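Re: [flollville-kitchens] Curry paste yield and salt at larger batch size

> We scaled the Prasertsri green paste from the small mortar recipe to
> the grinder and it came out watery and too salty. Same weights, just
> multiplied. Is the salt figure on the sheet wrong, or is it the
> grinder? Also the paste browned by 2 in the afternoon.

The salt figure on the sheet is correct for a mortar. It assumes coarse salt used as an abrasive, and part of it stays on the stone. In the grinder all of it goes into the paste. For a 1000 g batch we now use 31 g of fine salt, added at the end.

The water has a separate cause. Fresh green chilies and galangal release liquid when they are cut by a blade, and salt added early draws out more. Dry the washed chilies fully, slice the lemongrass across the grain as thin as you can, and grind the hard items first. Shallots and garlic go in last. Do not add water to get the blade moving. Use a spoonful of neutral oil. 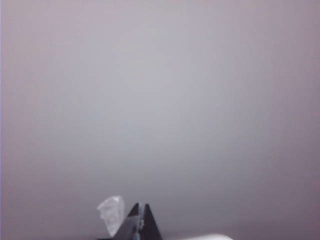
Browning is mostly the basil and cilantro leaf. The Himatberg kitchen leaves both out of the stored paste and blends them in per order. With that change their paste holds its color through dinner service. Cilantro root can stay in.

On yield: from 1000 g of trimmed ingredients, expect 86 percent in the tub after scraping. If you get much less, check under the blade. Arkar shrimp paste is wetter than the block type, so toast it in foil before weighing, and weigh it after.

I would not change the galangal or lime zest until the salt is settled. Run one batch with the salt change only, fry a spoonful in coconut cream, and taste it that way. Raw paste tells you very little about the finished curry.

Please post your weights if it still comes out wet.

2 replies | 0 shares

Recent in this list:
Palm sugar, block or tub
Holding rice noodles for lunch
Tamarind concentrate, dilution

Contact the list owner | Back to top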